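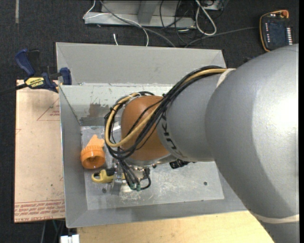

# About Clesera

Clesera is a small company that helps other companies put robot arms to work and keep them working by the rules. We write cell procedures, we review risk assessments, we train the people who load and unload, and we spend a good deal of our week in our own shop in Corby trying things out before we ask anybody else to do them. If you've found this page because an inspector is coming or because you have just bought your first arm and the manual is thicker than you expected, welcome! You're the sort of person we started the company for.

## How we got here

We began as the safety desk of Groen, a machine builder that put together packing lines. Customers kept calling that desk long after their lines were paid for, mostly with very sensible questions: who may hold the pendant, what counts as a change, whether a new bin means a new assessment (it often does). After a while it made sense for the desk to become a company of its own, and that was 12 years ago. We still share a loading dock with our old colleagues, and we still borrow their forklift more than we should.

There are 17 of us now. Some came from maintenance, some from programming, and two of us from insurance, where they had read a great many accident reports and wanted to be useful a little earlier in the story.

## What we do all day

Bin picking takes up the biggest share of our time at the moment. Reaching into a metal bin for loose parts of different shapes asks a lot of an arm, and it asks even more of the cables and hoses that have to travel over the wrist with it. A large KUKA arm with a gripper is the sort of thing we like to set up, and we write down what we learn as we go — how much slack the cable bundle wants, how close a finger should come to the bin floor, how a bin ought to be held so that it stays where the program thinks it is.

Those notes became the Griltaveck Handbook, our own book of good practice. It doesn't replace the published standards, and we'd be unhappy if anyone used it that way. It sits beside them and tells you in plain words what a careful shop does on an ordinary morning.

## The house rules

Every visitor gets the short version along with a cup of coffee, so you may as well have it now:

- One person holds the pendant, and that person says out loud when the arm is about to move.
- Hands stay out of the bin until the arm is stopped and the pendant holder has said so.
- New motions are run at reduced speed first, every time, even for a change that looks tiny.
- Clamps are checked at the start of a session and again after lunch.
- Cable bundles are looked over along their whole length before the first pick, with special attention to the wrist.
- Anyone at all may call a stop, and we never ask them to defend it afterward.

We review the full handbook each March, and the old editions stay on the shelf so that you can see what we used to believe.

## Working with us

Most customers start with a two-day visit. On the first day we mainly watch and ask questions, and on the second we go through your procedures with the people who use them. You'll get a written report in everyday language, and you're welcome to call us about it for as long as you own the machine. More than 3,000 operators have taken our floor course so far, and we're always glad when one of them writes to tell us a rule could be clearer.

Page last updated Monday, July 27, 2020.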